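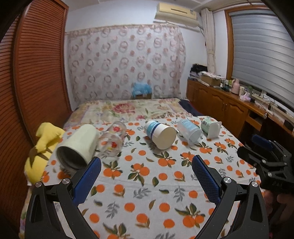 Why do cups, bottles and boxes end up on a bed in the first place? Mostly a bed is the biggest flat, soft surface in a small bedroom, and when people sort their things they want to see everything at once without worrying that something will roll off and break.

By Katsuhiko Ebihara and Daichi Koyama
7/16/25

4. The bed as a sorting surface

I should say up front that I'm a bed sorter myself (Daichi is strictly a floor person, and we have argued about it through two drafts of this paper). So when we started the home visits in Imlow last May, I was hoping to find my own kind, and I did! Of the 41 households we talked to, 29 told us they use a bed as a work surface when they clear out a shelf or pack for a move. Some of them looked a bit embarrassed about it. One woman asked us if we could write "table" instead, and we promised her we'd leave her out of the quotes.

Figure 3. Containers lying on their sides on a printed sheet, with a floral quilt on the far part of the bed.

Figure 3 is a good one to keep in mind while reading this section. There's an off-white cup tipped over, a clear tumbler with red and yellow flowers on it, a white cylindrical container with a blue band, a light blue plastic bottle and a box with a pale green label. We'd call that a mixed set. In our coding, a set is mixed when it has both drinkware and packaged goods in it, and mixed sets are where the bed really comes into its own. On a kitchen counter people tend to sort like with like straight away, cups by cups and bottles by bottles. On a bed they spread things out and leave them spread, sometimes for a whole evening, and then have to clear everything in a hurry at bedtime.

Now, about the lying down. Hestard's old handbook on household order treats an upright container as the normal state and a tipped one as an accident, and I think that's a kitchen person talking. A mattress gives. Put a tall glass on it and it wobbles every time you lean over to reach for something else, so plenty of people lay their tall things down to begin with. We asked about this in the second round of interviews, and the answers were pretty relaxed. "It's going to fall over anyway," one man told Daichi, "so I save it the trouble." We coded a container as "laid" only when the householder told us it had been put that way on purpose, and as "unknown" in every other case. The figure on its own can't settle the question, and those five containers went down as unknown.

The sheet matters more than we expected. Engebretsen argues that patterned cloth slows people down when they're looking for small items, and I went in agreeing with her. The sheet in Figure 3 has orange fruits and green and gray leaves printed on it, busy enough, I'd have thought, to lose a bottle cap in. But when we asked people with printed bedding whether they had trouble finding things, hardly anyone said yes. They complained about dark blankets, and they complained a lot about quilts (things slide down into the stitching). A couple of them told us they fold the quilt back before they start sorting, or push it down to one end, and I've caught myself doing the same thing ever since.

There is also the matter of what shares the bed. Pillows get moved, toys mostly don't. In the figure a yellow plush toy leans against the wardrobe door, and a blue crinkly bag sits on a small cardboard box against the headboard wall. We call objects like these bystanders, a term we borrowed from the Jerkimon diaries, where it's used for anything in reach that isn't part of the job. Bystanders gave us a real headache in coding. Is a bag next to the sorting area waiting to be filled, or is it just a bag? We ended up asking the householder each time, and where we couldn't ask, we left it out of the set. Daichi wanted a separate category for bags and boxes and I talked him out of it, though looking at the tables in Section 5 I'm less sure I was right.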